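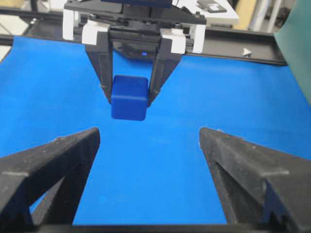

Workshop Tips: Two-Arm Handover Software

Collected from the Priltham bench notes by Lise Robichaud. Last revised December 28, 2020.

Planning the exchange

Define the handover in one shared frame. Put the origin on the work surface and express both arm bases relative to it. If each arm keeps its own world frame, a small base error shows up twice at the meeting point.

Choose the handover pose first, then plan both arms backward from it. Planners that start from the pick tend to reach the exchange with a wrist joint near its limit, and the second arm is left with no room to correct.

Keep the giving arm still once it reaches the pose. Only the receiving arm should move during the approach. Letting both arms close the gap saves very little time and makes the logs hard to read.

Approach along a straight line for the last 70 mm. Joint-space interpolation is fine before that. Set the switch point in the config file and leave it out of the motion script.

If the giver holds the left and right faces of a cube, the receiver needs the lower part of those faces or the front and back pair. Write the allowed pairs into a table and have the planner reject the rest. Ermanno Lombardi's table for cubes fits on one index card, taped inside the cabinet door.

Perception

A blue cube on a blue mat is a poor target for a hue threshold. Use saturation and brightness together, or segment on edges. Changing the mat is quicker than either, if the job allows it.

Mask the fingers out of the wrist view before running any detector. They sit in the same place in every image at a given opening. Store one mask per opening step and interpolate between them.

Lock exposure and white balance at startup. A glossy mat throws pale reflections, and auto exposure will chase them as the arm moves.

Wipe the fingers at the start of each shift. Dust specks on black plastic pass for texture, and the feature tracker in Kermani will latch onto them. A dry lint-free cloth is enough.

Gripper control

Release on a confirmed grasp, never on a timer. The receiver should report finger position stable for 10 consecutive cycles before the giver opens.

Open the giver in two stages. First drop the holding force to a third and wait 500 ms. Then open fully. If the receiver's finger position shifts in between, close again and retry.

Cap retries at 3. After that, park both arms and write the last joint states to disk.

Ignore the indicator light on the gripper when debugging. Read the status register.

Tooling

Name the arms by side of the table and use the same names in the code, the logs and the cable labels. "Master" and "second" get swapped the first time somebody moves a plug.

Replay every new plan in Wunex at quarter speed before sending it to hardware. Include rails and anything standing at the edge of the table in the collision model, however small.

Recheck the base-to-base calibration after any fastener on a gripper has been touched. The August drift problem came down to one screw.

See also: Imow cable routing, finger pad replacement, emergency stop wiring.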